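Greltgate open day: the simulator bench 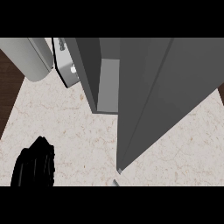

The arm over the simulated kitchen counter, seen from high up.

I went to the Greltgate open day in March mostly for the Drorix stand. Drorix writes simulation software for testing arm controllers before they go near hardware. The talk was scheduled for 60 minutes and ran over, and the part I wanted came in the last third.

The setup is a rendered kitchen counter, pale veined stone with a few objects on it: a white cylinder on its side, a small silver appliance with a round knob, a black ribbed thing toward the near corner. The viewpoint is steep and the arm takes up much of the center and right. I asked whether the policy gets a second view. It gets two more, plus joint positions.

Each batch is 3,000 episodes. Object poses are resampled at the start of every episode, and so are friction and the mass of anything the arm is allowed to touch. Lighting was fixed in the version we were shown, which keeps the shading flat and the render cheap. They plan to vary it in the next release. I would have done that first, but their customers apparently complain more about contact than about vision.

Contact was the weak point in the demo as well. With the default solver step the fingers sank slightly into thin objects before the normal force caught up. Cutting the step fixed that and made the run 12 times slower. The presenter switched between the two settings live, and the slow one was clearly the one to believe.

On the default step the success rate for the pick task was 77 percent. No figure was given for the small step, and none for real hardware. I asked for both and was told the hardware trials are being run at Merkier with a different gripper, so the numbers would not line up anyway. Fair enough, but I would still like to see them.

The Hrnčiar stand across the aisle had a conveyor sorter and a long line. I watched one cycle and went back to ask about logging. Drorix stores state at every control tick and images at a lower rate, with a shared clock. Export is to plain files. Replay from a saved state was repeatable on the same machine; across machines they make no promise.

The trial license covers one arm model and a single scene. I have put in a request and will post timings from my own desktop once it comes through.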